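Arrumar roupa: o que se promete e o que se consegue
Notas para a sessão na Dromis, 16 de dezembro de 2022
Larysa Kostiuk

(Abertura. Esperar que se sentem. Não pedir desculpa pelo atraso do café.)

Boa tarde. O título que vinha no programa era «Uma gaveta organizada, uma vida organizada» e não fui eu que o escrevi. Pedi para o mudarem e já ia impresso. Passo a próxima hora a discordar dele.

Vendo organizadores há bastante tempo, primeiro na loja da Shevchuk e depois por conta própria, e continuo sem conhecer uma pessoa cuja vida tenha mudado por causa de uma caixa com divisórias. Conheço muitas que compraram a segunda caixa porque a primeira não tinha resultado. O comércio vive bastante bem disto.

(Pausa. Se alguém se rir, continuar. Se ninguém se rir, continuar também.)

Primeiro ponto: o que vai para a caixa e o que vai para o cabide. Os manuais tratam isto como ciência. As meias dobram-se e vão para as células pequenas, as camisolas sem mangas penduram-se, a camisa de xadrez fica para o fim porque tem botões e gola e ninguém tem paciência. Até aqui, de acordo, é o que qualquer pessoa faz sem manual. A minha dúvida começa quando aparece a regra de que cada peça tem um único sítio correto.
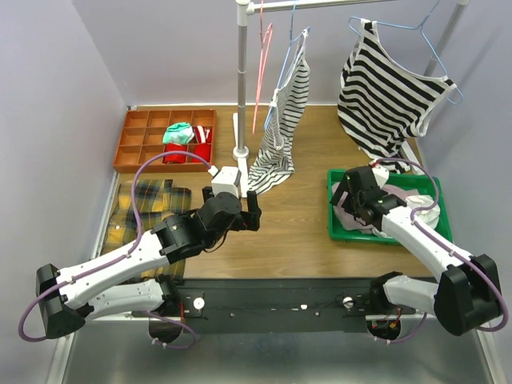
Uma camisola de alças, por exemplo, escorrega do cabide de arame com uma facilidade que os folhetos nunca referem. Pendura-se direita, fecha-se o armário com um pouco mais de força, e no dia seguinte está no chão. Há quem ponha elásticos nas pontas e há quem compre cabides forrados. Eu dobro-as. Disseram-me num curso que estava errada porque a malha «precisa de respirar». Perguntei o que queria dizer respirar, neste caso, e passámos ao diapositivo seguinte.

(Perguntar à sala quem pendura e quem dobra. Deixar que discutam um bocado, mas cortar antes de chegarem às cruzetas de madeira, senão perdemos vinte minutos.)

Segundo ponto: a caixa de células. Tenho uma opinião menos negativa do que esperam. Para meias e roupa pequena funciona, desde que a pessoa aceite uma coisa: as células são todas iguais e as peças não são. Uma meia dobrada cabe à justa, uma meia de inverno sai por cima, um lenço perde-se no fundo. A cor da caixa é indiferente. Perguntam-me sempre pela cor.

O modelo da Starkholm que vendíamos trazia um folheto com 5 maneiras de dobrar uma meia. Experimentei-as todas. Duas davam o mesmo resultado, uma precisava de uma superfície maior do que a minha cama, e as outras desfaziam-se quando se tirava a meia do lado. Voltei a enrolar o par como a minha avó fazia, que estraga o elástico, dizem. Talvez estrague. As minhas meias rompem-se no calcanhar muito antes disso.

(Passar o folheto pela sala. PEDIR DE VOLTA. Só tenho este.)

Terceiro ponto: os números. Quando se fala de arrumação aparecem sempre números e convém desconfiar dos meus também. A newsletter Prornow, onde escrevo, fez um questionário aos leitores em dezembro. Foi enviado a 3000 pessoas e responderam 571. Entre as que responderam, a maioria diz que dobra a roupa logo que ela sai do estendal. Não acredito. Acredito que responde a um questionário sobre dobrar roupa quem gosta de dobrar roupa, e que os outros tinham o e-mail debaixo de uma pilha de coisas por fazer. Publicámos os resultados com essa ressalva em letra pequena, e a letra pequena foi uma discussão que perdi.

(Se perguntarem pelo gráfico: está no site. Não o trouxe de propósito.)

Quarto ponto, aquele de que eu queria mesmo falar: a peça amarrotada em cima da mesa. Todos os sistemas começam com a roupa já esticada. Abre-se o livro e a camisola está deitada, mangas abertas, sem uma ruga, pronta para a primeira dobra. Na minha casa a roupa chega à mesa num monte, meio do avesso, e o trabalho maior é perceber onde fica a bainha. As riscas ajudam, nisso dou o braço a torcer. Com riscas horizontais vê-se logo se a peça está torcida, porque a linha foge. Num tecido liso só se descobre no fim, quando um lado fica mais comprido do que o outro.

A dobra demora pouco. Encontrar os ombros é que demora, e é a parte que falta nos vídeos — cortam sempre para a peça já aberta.

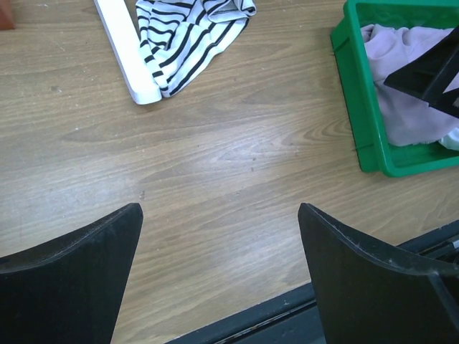

Solomiia Kravets, quando leu uma versão anterior destas notas, respondeu que eu exagerava: se a peça for agarrada pelas duas costuras dos ombros e sacudida uma vez, abre-se sozinha, e quem perde tempo à procura da bainha está a começar pela ponta errada. Acrescentou que tanta desconfiança também é uma maneira de não dobrar a roupa.

A segunda parte aceito. A primeira fui experimentar, com uma camisola de algodão e outra de malha fina. A de algodão abriu-se quase toda. A de malha enrolou-se à volta do meu pulso. Escrevi-lhe a contar e ela quis saber com que força eu tinha sacudido. Fica em aberto.

(Demonstração. Usar a camisola de malha e não a de algodão, para ser justa com os dois lados. Se correr mal, deixar correr mal.)

Quinto ponto: a mesa. Uma superfície livre, à altura da anca, vale mais do que os acessórios todos que tenho no catálogo. Já disse isto numa loja cheia e o gerente não gostou. Dobrar em cima da cama dá cabo das costas e o colchão cede, portanto as dobras saem tortas. Numa mesa de madeira lisa a peça desliza e acerta-se com a palma da mão. Contra a mesa tenho a dizer que é preciso desocupá-la antes do jantar, e aí vai tudo para a cadeira.

(A cadeira: contar a história se houver tempo. Se não, saltar.)

Custos, para quem pediu. O conjunto completo que a Shevchuk anunciava para um roupeiro de casal, com caixas, cabides a condizer e varão extra, ficava em 1049. Montei um. Passados uns meses a dona da casa usava as caixas das meias para guardar carregadores e estava satisfeitíssima com elas. Não sei se isto conta a favor ou contra o produto, e gostava de ouvir a sala.

O varão extra é o único artigo da lista que compraria outra vez. Serve para a roupa que já foi usada e ainda não está para lavar, categoria que nenhum sistema que eu conheça admite que existe.

Perguntas. Há sempre uma sobre lençóis de elástico: responder que não sei dobrá-los e passar à pessoa seguinte. Recolher o folheto da Starkholm antes de abrirem as portas.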